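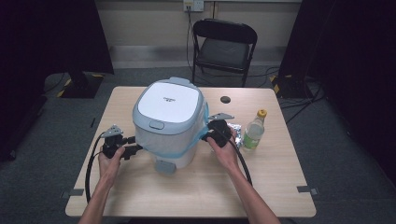 Rice cooker on the table, lid shut, release button at the front.

Home Kitchen Reviews Cleaning Ask Us

Filed under: Small Appliances / Rice & Grains

Skornton compact rice cooker, three months in

By Kirsty Kereama

I've had this cooker since April and I'm still a little giddy about it, so forgive the exclamation marks. My old one was a Hegarty, a big steel drum of a thing that cooked beautifully on the bottom and sulked on top. When the thermostat finally went I wanted something smaller that I wouldn't mind leaving out all day, and the white and pale blue Skornton won me over on looks before I'd read a word about how it cooked. It's rounded but a bit square at the same time, with a glossy lid and a blue-gray rim, and it looks lovely on light wood.

Then I made rice in it, and oh, the rice! Plain jasmine comes out fluffy and separate, right to the edges. I cook 300 grams most nights, which feeds the three of us with a scoop left over for fried rice the next day. Short grain is even better, sticky enough for rice balls and never gluey. Brown rice takes patience (mine needs 60 minutes plus a rest with the lid down) but it's the first brown rice my son has asked for seconds of.

The lid release is a small light blue button on the front, just under the edge of the lid. I love having it there. I can pop it with a knuckle when my hands are wet, and the lid swings up smoothly instead of flying open and flinging drips at the wall like the Hegarty did. Stand back a little the first time, though — a good puff of steam comes out.

Cleaning is easy enough. The bowl lifts out and a soak takes care of the starch. The inner lid has a rubber seal that wants a proper wipe every few days or it starts to smell like old porridge. The shiny outside shows fingerprints, and mine gets a quick rub with a soft cloth whenever I do the counters.

Grumbles? The measuring cup is tiny and the markings are hard to read, so I use my Irnex scale and ignore the cup. The keep-warm setting is fine through dinner but dries things out if you forget it until bedtime. And I do wish the cord were longer, as my one good outlet is behind the toaster.

I also tried a friend's Varkasell for a weekend. It has more settings and plays a little tune when it's done, and it makes very nice oatmeal. For everyday rice I liked mine better, and it takes up less of the table. Next I want to try a sponge cake in it, with lemon if I can get some decent ones.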